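Socks, again

In August I moved to a smaller apartment, and since then all my socks live in one drawer. Before, I had a big basket under the bed and I never looked into it. Now the drawer did not close anymore, so yesterday in the evening I took everything out and put it on the table.

I own too many black ones. They look the same until you try to wear two of them together, and then one is longer, or the ribs are wider, or the cuff is tired and slides down when you walk to the bus. My friend Anneli pairs hers by washing them in small net bags. I tried this for one month and I lost a net bag.

So I went slowly, one by one. I lay each sock flat on the light wood, where black is easy to see, and I look at the ribs first and at the cuff after. In the lamp light of my kitchen navy blue can also pass as black, so it is better to do this in the daytime. I did not follow my own advice.
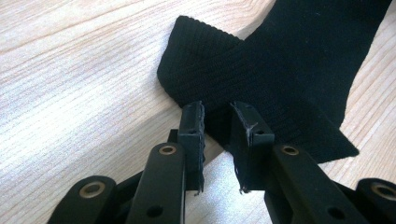
What I kept

I finished with 21 pairs, and this is still a lot for one person. The ones with a thick ribbed cuff I fold in half and put standing in the drawer, with the fold up. I don't roll them into balls anymore. My mother did it always, but it pulls the elastic and one cuff becomes wide.

The single ones went into a paper bag on the shelf. If no partner comes until winter, I will use them for cleaning shoes. Toivo asked if he can have a few for his window frames, against the draft, so maybe the bag will be empty sooner.

The drawer closes now.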